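4.2 Sample and fund selection

The sample consists of 68 small firms that received a first equity investment from one of six regional venture funds. All six funds make early investments of modest size and hold a seat on the board of most firms they back. We left out firms that had been bought by a larger company before the first interview, because their owners could no longer speak freely about board decisions.

Two of the funds, Clotberg and Varma, account for more than half of the firms. Clotberg invests mainly in light manufacturing and packaging. Varma has a wider spread, with apparel, food and household goods making up most of its holdings. The other four funds are smaller and each has a single office, the largest of them in Hurkenville. 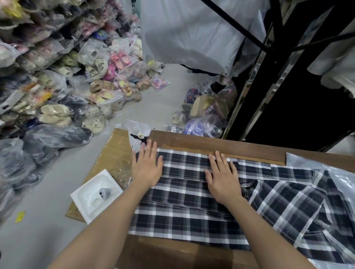 Interviews were held with founders, fund partners and, where possible, the outside board member named in the investment agreement. In total we completed 164 interviews. Most lasted under an hour. Indira Bhat and Ilango Joseph carried out the founder interviews, and Lavanya Varma, who has no connection with the fund of the same name, carried out those with the partners. Notes were typed up the same evening and checked against the recording by a second member of the team.

We asked each founder to describe the last 2 decisions on which the board and the management had disagreed. The questions did not mention money unless the founder raised it first. In the pilot round, run in January, a direct question about valuation had led to short and guarded answers, and it was dropped.

Partners were asked about the same decisions without being told what the founder had said. Where the two accounts differed on the order of events – this was common with follow-on rounds – we used the board minutes to settle the matter. Minutes were missing for a few of the older investments. Those cases stay in the sample but are not used in the timing analysis.

Figure 3. Folding a plaid button-up shirt at a table. Apparel and household goods firms are grouped as consumer products in all tables.

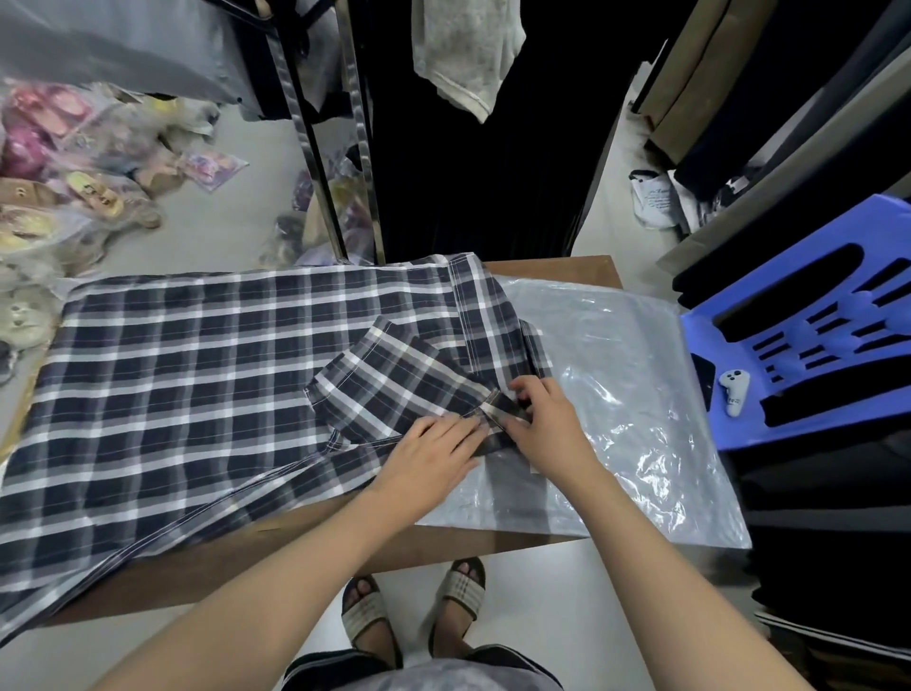
4.3 Coding of board involvement

Each decision was coded by Kanyarat Ruangrit and Padmavathi Joseph, working apart. A board was coded as active if a fund partner proposed the decision or changed its terms before the vote, and as passive if the board approved what management had put forward. Decisions that fit neither description were discussed by the full team and given a third code, mixed. The Janell coding sheet used for this step is given in the appendix.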